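Zudora cell: software safety and readiness checklist, with comments

Checked by: Niamh Ní Mhurchú
Second check: Themba Buthelezi
Scope: control, perception and planning software on the tabletop manipulation cell, after the move to the new planner branch. Mechanical and electrical items are on the Trernton sheet and are not repeated.

Marks used: OK, OK with comment, Open.

1. Control

1.1 Controller starts with motion disabled. OK.

1.2 Emergency stop reaches the software as a stop state and not as a lost connection. OK with comment. The state is right but the log line still says "link down". Miloslav to change the wording.

1.3 Joint speed limits loaded from the cell file. OK. Compared line by line with the signed copy.

1.4 Watchdog stops the arm when commands cease. OK. Tested by killing the planner process during a slow move over the clear part of the table.

1.5 Force threshold on downward moves. OK with comment. The value was still the one for hard objects. With a sponge in the fingers the contact reading climbs slowly and the arm goes on pushing well after it has touched. Changed to the soft-object profile, then repeated with sponge and plate. Přemysl would like the profile picked from the object label. Agreed, but not for this release.

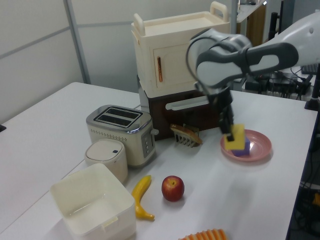 2. Perception

2.1 Camera calibration in date and loaded at start. OK.

2.2 Table plane fitted before every session. OK with comment. White items on the white top are the weak point. The open square container sometimes loses its rim in the depth mask and is then planned through as free space. Until this is fixed, the container goes in by hand as a fixed box.

2.3 Touching objects kept apart. Open. The yellow sponge and the purple block on the plate are merged into one object as soon as they overlap. The planner then has a wrong idea of the height under the gripper. Libor has the logs.

2.4 Labels checked against what is on the table. OK with comment. Apple, banana, toaster and rice cooker are right. The bread lying on the slicer comes back as a single item called "loaf". Harmless for wiping tasks, but the slicing tasks stay switched off.

2.5 Low-confidence detections block motion. OK. Threshold read from file, no override found in the launch scripts.

3. Planning

3.1 Collision model matches the table. OK with comment. The oven's outline was a plain block without the raised handles on its upper corners. Handles added. Anyone who moves the oven must run the scene update again before enabling motion.

3.2 Keep-out zone covers the clamp and the equipment past the table edge. OK. The cables beyond the table are inside the zone as well.

3.3 Replay of stored plans. OK with comment. 1,526 plans replayed in simulation, 27 rejected by the new collision model. All 27 pass close to the oven handles, so the rejections are correct. Do not restore the old model to get them back.

3.4 Planner gives up cleanly when it finds no path. OK with comment. It retries 3 times and then holds position. The operator screen shows nothing during the retries and looks frozen. Add a message.

3.5 Release height over the plate. OK. Measured from the plate rim and no longer from the table.

4. Tooling and records

4.1 Software version shown on the operator screen. OK.

4.2 Makris log recorder running before motion is enabled. Open. It can be started late without any warning. Themba will make it a start condition.

4.3 Disk space check. OK.

4.4 Old launch scripts removed from the cell computer. OK with comment. Two were left in the shared folder and have been deleted. Use only the script named on the door sheet.

Result

The cell may run wiping and placing tasks at reduced speed with an operator present. No unattended runs while 2.3 and 4.2 are open. Libor and Themba to report on these before the December check. Section 3 is to be repeated in full if the collision model changes again.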